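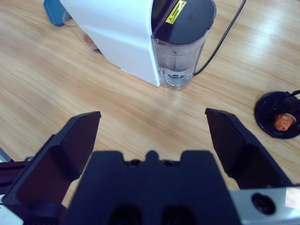 *Photo: Sondorel break room, September*

**Will the coffee robot cut my hours?** I do the break room at Sondorel, 12 hours a week. They say the arm "frees me up." For what?
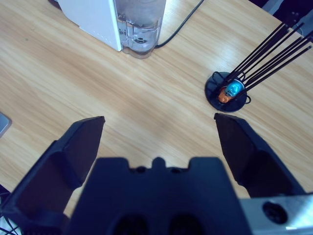 I also refill the water and wipe the table, and neither was in the pitch.

## Answer 1

Ask for it in writing. Bestow told us the same and my shift went from 40 hours to 30.
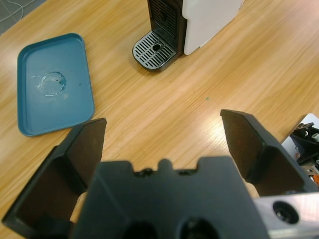 ## Answer 2

Doubt it. Somebody still has to wash trays.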